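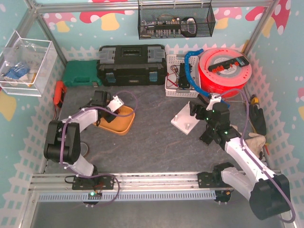
I spent most of November moving the two-arm cell off its old bench and onto the aluminium frame, and I promised a couple of you I'd write down how it's set up now, mostly so that I stop answering the same email. So, get a cup of tea, it's a long one.

The big change is the rail. Both arms used to be bolted straight through the benchtop, each with its own set of holes, and every time I wanted them a bit closer together I had to drill more holes (the old top looked like a colander by the end). Now they both sit on one horizontal rail along the front edge. I can loosen the left mounting plate, slide it, nip it up again and be running in 20 minutes. The right arm lives at its end of the rail and I leave it alone. Having one arm that never moves makes everything else so much easier to measure!

Getting the rail level took me two evenings. I shimmed it with bits of drinks can, which I'm not proud of, then took the lot out and bought proper shims from Saavedra. A pack of 100, and I used four. If anybody local wants shims, do shout.

Next, the cables. I went with purple for the long runs on both arms, for no better reason than I can see purple from across the room. The trick is to leave the loop bigger than you think looks sensible. My first go was beautifully neat, everything tied down snug to the links, and the first time the left arm reached right out it pulled the plug half out of its socket and stopped dead. Now there's a big floppy arch over the top of each arm and it looks daft and it works fine. Before I power up I move each arm by hand through its whole reach and watch the cable the entire time - not the gripper, the cable. If it goes tight anywhere, add slack at the base end.

The little control board for the left arm sits out in the open on the mounting plate. I know, I know. It had a cover, but I had the cover off so often that I gave up putting it back. With it open I can glance at the green LED and see it's got power before I start blaming the software. The red and black wires coming off it are thin and they do not like being tugged, so that's the first place I look when the arm goes quiet. Twice now it's been the black one working loose in its terminal.

My weekly routine, for those who asked:

Power off at the wall, then wait a minute.
Rail clamps, both ends, with the short hex key.
Wiggle each shoulder. Any clunk, stop and find it.
Wipe the gripper pads with a barely damp cloth.
Dust the table. Crumbs of print support get everywhere.
Power on, home the left arm first, then the right.

That order for homing matters on my setup. If the right one goes first it swings over into the middle, and the left one can meet it coming the other way. Ask me how I know. I lost a bracket to that one, the white printed piece on the gripper, and printing another took the whole evening. I now keep two spares in the toolbox at the back.

For test pieces I've stuck with simple things: an orangey shallow tray for the left arm to reach over, and a white board with two upright pegs for the right. The pegs are a brilliant check of whether the arm has drifted. I run 88 cycles overnight, and if it's missing pegs by morning I redo the calibration. It was missing rather a lot in the first week, and I'd got quite gloomy before I found one grub screw in the elbow that I'd never tightened. Thread-lock on all of them now, the weak sort, so they'll still come out.

I did look at the Worneo kit for the second arm's base and decided against it. It was 200 quid more than doing it myself and I'd still have had to make the plate. I might regret that.

And yes, the mushroom wallpaper is staying. It cheers me up at eleven at night when nothing will home.

Still to do: a proper stop button I can reach from my chair, and strain relief on the right arm's base plug. I'll post again when the stop button's in.

Older: Sharpening the Rislow plane | Newer | Workshop | Robots | About

3 comments

tinbath: What strength thread-lock did you use? I put the strong stuff on mine and had to take a soldering iron to every screw.

Skorkura reply: Oh no! The purple low-strength one, just a dab. Warm it a bit and they come out with an ordinary key.

marlpit_64: I'd love a couple of those shims if they're still going. My rail rocks like a pub table.

Contact | Copyright Skorkura Workshop Blog | Back to top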